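Trusstead purchase plan: README

This folder holds the equipment plan for the Trusstead teardown cell, where old desktop computers are opened and stripped for parts. It covers what we need to buy, what can wait, and who signs. Rania Daher keeps the sheets. Abla Awwad approves anything over 4000 dollars.

Last revised 2026-10-11.
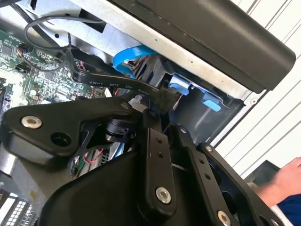

Spare parts are budgeted per arm, on their own line. Each gripper gets 349 dollars a year for links, pads and fasteners — Zalex sells these only as kits, and a kit takes 20 days to arrive. The link arms are held on with hex socket screws, so one set of hex drivers per bench is in the plan too. Cable work is costed apart from drive work. Flat ribbon cable and SATA cable run close together beside the drive bay, and we want finer fingertips quoted for that area before March.

Files

arms.csv: quotes from Umari and Arellano
spares.csv: kits, drivers, fingertips
later.csv: items put off to next year

Prices are in US dollars before tax. Quotes older than seven weeks should be asked for again. Send corrections to Rania — please don't edit arms.csv directly.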